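Partitions sur papier de couleur : notes de classement

Publié le 7 novembre 2021

Le classement des partitions a été repris à zéro en avril, après la deuxième perte d'une partie d'alto en cours de répétition. L'ancien système (une chemise par morceau, ordre alphabétique) supportait mal les feuilles volantes. Le fonds compte 1 000 feuillets, dont une bonne part de photocopies sans titre courant ni numéro de page. Une fois sorties de leur chemise, ces feuilles sont impossibles à replacer sans lire les premières mesures.

La solution retenue est un code par couleur de papier. Chaque pupitre reçoit une teinte, et les copies de travail sont tirées directement sur ce papier. Les originaux restent sur blanc et ne quittent pas l'armoire. J'ai pris des ramettes Castutard pour les teintes soutenues et du Clamik pour les teintes pâles. Le Clamik est un peu plus rigide et tient mieux sur un pupitre fin — différence sensible dès qu'une fenêtre est ouverte.

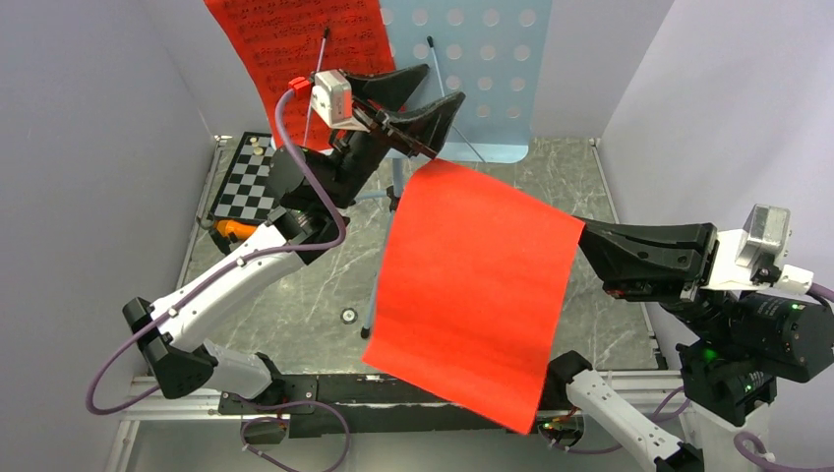 Le rouge a posé le plus de questions. Le contraste avec l'encre noire baisse nettement par rapport au blanc, et l'éclairage artificiel chaud aggrave le défaut. Les portées et les notes en noir se détachent pourtant encore du fond sur la feuille imprimée. L'autre feuille, d'un rouge tirant sur l'orangé, ne porte aucune impression : c'est ce genre d'intercalaire que je place entre deux morceaux. Elle montre des plis souples et de légères traînées, défauts sans conséquence pour une séparation, gênants pour une page à lire. Je réserve donc les feuilles marquées aux intercalaires.

Réglages d'impression : noir seul, densité augmentée de 2 crans, mode économie désactivé. Sur fond rouge, les liaisons fines et les altérations de précaution disparaissent en premier. J'agrandis la portée quand la mise en page le permet, quitte à ajouter une tourne. Les annotations se font au crayon 2B, les crayons de couleur étant inutilisables sur ces teintes.

Pour le rangement, les boîtes Judside au format A4 acceptent les chemises sans forcer. Une boîte contient 8 morceaux au maximum ; au-delà, les coins inférieurs se cornent à chaque extraction. Les feuilles sont posées à plat, jamais debout, et le bord rogné toujours du même côté.

Reste le cas du recueil Amundsen, dont les parties séparées dépassent légèrement le format. La réduction rend les doigtés illisibles sur papier de couleur. Pour l'instant, elles restent sur blanc, avec une bande colorée collée dans la marge extérieure. La colle en bâton gondole un peu le papier ; un essai à l'adhésif repositionnable est en cours.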